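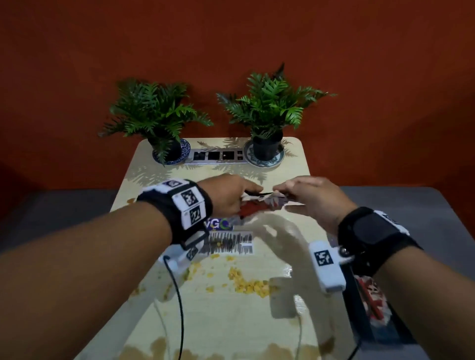
Most advice on watering houseplants is given as a schedule, and I think the schedule should be dropped. A plant uses water at a rate set by light, air temperature, humidity, leaf area and the volume of mix around the roots. None of these is a weekly quantity. Two ferns can stand side by side on the same table, in black plastic pots against the same wall, and still differ in how much leaf they carry and how far it spreads. A rule that says "once a week" treats them as one plant.

The better measure is weight. Water the pot fully, let it drain, weigh it, and write the figure on a label. Weigh it again when the top of the mix has dried to the depth you consider safe for that species. The difference is the working range. One of mine drops to 936 grams before I water it, and I have stopped caring how many days that takes. In February it takes far longer than in summer, and the number on the scale does not change.

Woo-jin Oh, who grows under lights in Perton, objects that weighing is impractical for a large collection. I accept this in part. A pot at 4000 grams is awkward to lift onto a kitchen scale, and a shelf full of them is an evening's work. But the method does not require weighing forever. After a month or so the hand learns the difference between full and due, and the scale goes back in the drawer except for new plants and repotted ones.

Imogen Catterall's objection is stronger. Weight reports total water and says nothing of where it sits. A peat mix that has shrunk from the side of the pot will shed water straight down the gap, and the reading after watering will be low for that reason. I would call that a useful fault – the low figure tells you to soak the pot from below, and a calendar would have told you nothing.

Moisture probes I leave out. The cheap ones respond to salts as much as to water, and two readings in the same pot seldom agree.

Growth does shift the baseline, so the figures need to be taken again at each repotting and once or twice between. I keep mine in pencil.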